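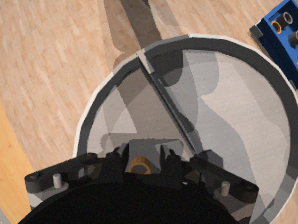 Setting up a simulated bin task so other people can rerun it

Last updated 11 August 2024

Quick version of the rules we use at Dedus for sim manipulation tasks. Boglárka Sipos wrote the long one in May, go read that if you're building a whole new cell. For a single container task with a wrist view, these steps are enough.

1. Freeze the assets first. Container, divider, holder, whatever else sits on the surface. Version number on every mesh, and the number goes in the task file. No "latest". We lost a full batch of Kernton runs that way.

2. Check visual mesh against collision mesh. A round container is nearly always built from short straight segments. Fine. But the collision shape has to follow the same segments, or the fingers stop in mid air near the wall. Turn on the collision overlay and go once round the rim.

3. Dividers get their own body. Don't bake them into the container. Thin geometry tunnels – fingertip goes straight through at speed and the run still counts as clean. Give it real thickness, then push on it slowly from both sides before you trust it.

4. Lights. Write down every light with position and strength. Hard-edged shadows on the container floor are OK, and so are overlapping ones, but they have to be the same shadows next time. Random lighting is a seperate task variant with its own name. Never mix the two in one results table.

5. Wrist view. Fix the mount offset and field of view in the task file, not in the viewer settings. The gripper will cover part of the container. Leave it. Moving the camera out to a nicer spot gives you a view no real wrist mount can have.

6. Start poses. Use 40 seeds, saved as a list. Run every seed. No dropping the ones that start in contact – fix the sampler, regenerate the list, bump the version.

7. Write the success rule before the first run. In words, then in code. For divided containers say which side of the divider counts, and what happens to an object resting on top of it (ours: fail). Object must be still for 20 consecutive steps with the fingers clear. "Looks in" is not a rule.

8. Contact limits. Log peak force on the rim and the divider every run, even if nothing uses it yet. Neighboring objects too. A holder sitting close to the rim will get clipped by the gripper sooner or later, and that's a fail if it moves.

9. Human check. Pull 6 runs at random, watch them start to finish, note anything the success rule got wrong. Second person does this, not whoever wrote the rule.

What goes in the report

Task version, simulator build, seed list, physics step, success rule in full. Failures sorted by cause. Raw count next to any percentage, always. If you stopped early, say at which seed. The Brukero template has fields for all of this, don't delete the empty ones, write "not recorded".

Things that come up

Objects jitter on the container floor: usually the physics step is too big. Halve it before you touch friction. Xiong task files have the old friction values in them btw, so check those if you copied one.

Flickering patches on the wall or rim: two faces in the same spot. Looks harmless, but a vision policy can latch on to it. Fix the mesh and rerun everything.

Success rate jumps after a simulator update: treat it as a new version. Old numbers stay with the old build. See issue 215 for the argument about this, it's long.

Commit the task file and the seed list together, same commit, before you send anybody the resutls.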